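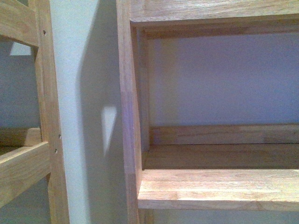
Chapter 5
Seating, Load and the Public

A seat is a structure that people insult daily. They drop onto it, stand on it to see over a hat, rock it, kick it and then write to the management when it complains. Most of us learn what we know about this from furniture, and furniture is a fair place to start. Look at a squared post in light-colored wood, with a rail running into it at a square joint and a few small dark screw holes in its surface. Every question in this chapter is already there in small form. What does the rail carry? How does it hand that load to the post? What happens at the joint when the load stops being polite and starts to sway? Scale the rail up until it holds a row of adults who have just been told their team is winning, and you have the bleacher.

The Corton field house had bleachers. When Shoshana Ostrowski was asked to inspect them one September, the drawings gave a capacity of 1112. Nothing on the drawings said how anyone had arrived at this. It was too exact to be a guess and too odd to be a rule, and it had been copied from one permit to the next with the devotion usually reserved for scripture. Ostrowski measured the rows, worked out the width allowed per person and got a number that was smaller by over 200. The difference was the aisles. Someone, long ago, had seated people in them.

We will come back to Corton several times, as it contains most of the mistakes worth making.

5.1 Three kinds of load

Dead load is the weight of the structure itself: frames, boards, rails, bolts, and the paint, which on older stands is thicker than you would like. It stays where it is put. Students enjoy dead load and should make the most of it.

Live load is people. For design purposes they are treated as a uniform load spread evenly over the floor area, an arrangement no crowd has ever agreed to. Real crowds bunch up near the exits, the snack counter and the middle of the field. The design value is set high enough to forgive them.

Sway load is the sideways force of people moving together. It acts in 2 directions, along the row and across it, and the two must be checked separately. A stand can be very strong from top to bottom and still lean like a tired fence when everybody stomps to the same song. Bracing is the cure. It is also the part most often taken out by someone who needed to store a mower under the stand.

5.2 Following the load down

To check any stand, start at the seat board and follow the load to the ground. Board to bracket, bracket to frame, frame to footing, footing to soil. At each step ask what is holding this up, and write down the answer, even when it is embarrassing. At Corton one answer was "a door wedge."

Before you read on, find a set of bleachers near you and sketch one frame from the side. Mark the braces. If you can't find any, mark that too - and sit somewhere else until you have finished Section 5.3.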